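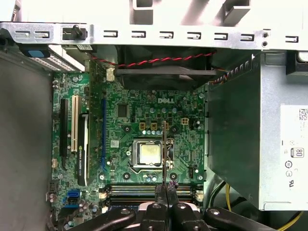
One clinic using the Lotura walker boot told us that its patients kept pumping the air cells until their toes tingled, and asked for clearer fitting steps. The steps below replace those in the first Histden guide.

4.2 Fitting the boot

1. Sit down with the knee bent and the foot flat on the floor.
2. Pull the liner over the foot and push the heel all the way back.
3. Close the liner from the toes up. Smooth out any folds over the ankle bones.
4. Spread the uprights, step into the shell, and fasten the straps, starting at the ankle.
5. Press the pump up to 4 times, until the boot feels snug.

CAUTION: If the toes tingle, turn pale, or feel cold, let out the air and loosen the straps. If this does not pass within 3 minutes, take off the boot and call your clinic, unless you were told never to remove it.

Note: Let the air out before you loosen the straps for the night. Refit from step 1 in the morning.

4.3 Heel wedges

Use only Ruma wedges, part 393. The boot holds 2. Do not add or remove a wedge unless your surgeon or therapist tells you to.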